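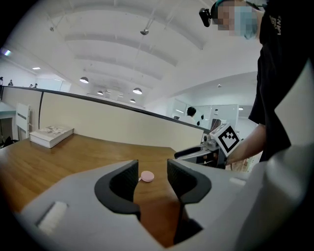 Raleck Ballot Transfer Case
Furnevell Election Supply / Precinct Equipment / Transport and Storage

The Raleck is a rigid, lockable case for moving marked paper ballots from a polling place to a central count location. It is sold to county and municipal election offices, school districts, and tribal governments. Orders from private associations and unions are accepted on prepayment.

Each case holds up to 1000 letter-size ballots, unfolded, in a removable inner tray. Legal-size ballots require the long tray, ordered separately. Folded absentee ballots in return envelopes take up more room, and capacity depends on how the envelopes are packed.

Construction

Body: molded polyethylene, single wall
Lid: hinged on the long side, full-length pin
Closure: two latches, each with a seal hole
Lock: keyed cam lock, keyed alike by order or keyed different on request
Handles: two fixed end handles, one folding top handle
Label area: recessed panel on lid and one end, accepts adhesive or slip-in precinct cards
Stacking: up to 5 high when loaded

The ballot slot version (Raleck S) adds a slot in the lid with a sliding cover. The cover has its own seal hole and must be sealed in the closed position before transport. The standard version has no slot and can't be converted later.

Seals

The latches accept Wibisono pull-tight seals and most wire seals of similar gauge. Wibisono seals are supplied in packs of 100, numbered in sequence, with a matching log sheet in each pack. Numbers don't repeat within an order. Offices that need the run to continue from a previous order should give the last number used when ordering.

Padlock-style seals fit the latches but not the slot cover.

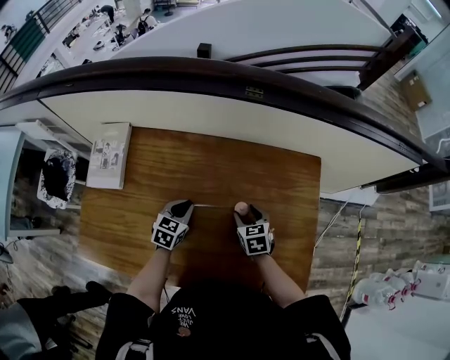
Chain of custody forms

A two-part form is packed with every case. It has lines for precinct, seal numbers at closing, time of departure, names of both transporting officials, seal numbers on receipt, and time of receipt. The top copy stays with the case and the second copy is kept by the precinct. State-specific wording can be printed on orders of 5 cases or more. Send the text as approved by your office; Furnevell doesn't review forms for compliance with state law.

Compatibility

The inner tray fits the output bay of the Bolen precinct scanner stand, so ballots can be lifted out without restacking. Other stands should be checked against the dimension drawing, available from the sales desk. The case rolls on the standard Bolen cart with the side rails fitted.

Keys and replacements

Two keys ship with each lock. Replacement keys are released only to the office on the original order, on letterhead, and are sent to the address on file. Latches, hinge pins, and slot covers are stocked as spare parts. Lids and bodies are not sold separately.

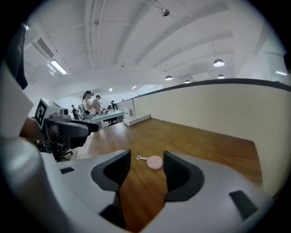

Can the case be left outdoors as a drop box?
The Raleck is a transport case and has no anchor points or weather gasket. For unattended ballot return, use a fixed drop box that meets your state's requirements.

Ordering

Cases are built to order from June through September and shipped from stock the rest of the year. Stock is limited to 4000 units and is allocated by date of purchase order. A sample case can be requested for evaluation and returned freight collect. For county accounts and bid documents, contact Nabila Pattinasarany at the sales desk. Quotes list freight as a separate line.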